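January, late. Kitchen notes, continued from the last page.

Started at 7.10 am with the small gear, before the heat got into the shed. The portable gas stove came out first. Pan supports off, drip tray off, both soaked in the laundry tub with dish soap and a capful of vinegar. The burner head has three ports that burn yellow at low setting. Cleared them with a straightened paper clip, then a pipe cleaner, then blew through from the underside. Two now burn blue. The third is still lazy and I've marked it with a dot of nail polish so I can find it again.

Weighed the canisters on the kitchen scale and wrote the figures on the base of each in marker. The part-used one is at 188 g, tare included, so it has one decent session left and should be used before a new one is opened. The full Temba canister reads 487 g on my scale. Moved them all to the low shelf on the shaded side. It was 30 in the shed by mid-morning and I don't want gas sitting up under the iron.

Then the pans. The Grasta frypan goes to the op shop. The coating has lifted near the rivets and the base rocks: a straight edge across it shows a gap I can slide a business card into. On the gas it was tolerable, on a flat electric plate it would be useless. Kept the lid, which fits the Tastberg saucepan better than its own does.

For a small burner the rectangular shape still makes sense to me. It suits rolled omelette, fish fillets, anything laid in strips. The penalty is the corners. A round flame heats a round patch, and the far ends run cool unless the pan is shifted every half minute or so. I've been preheating on low for 3 minutes and moving it end to end, and the colour on the egg is noticeably more even than it was in spring.

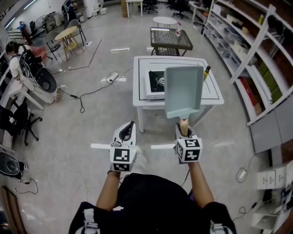 Wooden handles need more attention than I've been giving them. Mine had gone grey and furry from being left in the sink, which is my own fault. Sanded with 240 grit, wiped down, left to dry for an hour, then a thin coat of food-safe oil. Second coat tonight if the first has gone in. Tightened the screw at the ferrule a quarter turn. It had been loose since the last camping trip and the pan was swinging a few degrees under load.

Oliwia Śliwiński rang about half past ten to ask for her measuring jug back. Found it behind the flour. She maintains that oil should go in the pan cold and I maintain that it should go in warm, and neither of us has ever tested it properly. Agreed to do two omelettes side by side next time she's over, same eggs, same setting, one each way. I'll write down the results.

Bench height is the other thing. The stove on the folding table puts the cooking surface well above my elbow, and after twenty minutes my shoulder complains. The Felance trolley is lower and the wheels lock, but the top flexes in the centre when I lean on it. A square of form ply under the stove might spread the load. Have an offcut somewhere near the mower. To measure tomorrow.

Shelf order now, top to bottom:

- saucepan and both lids
- rectangular pan, on a tea towel, nothing stacked in it
- stove in its case
- canisters, upright, caps on

Lunch was toast. Drip tray still has a brown ring after the soak, so it's gone back in with bicarb. Need paper clips, pipe cleaners, and a new sponge for the tub.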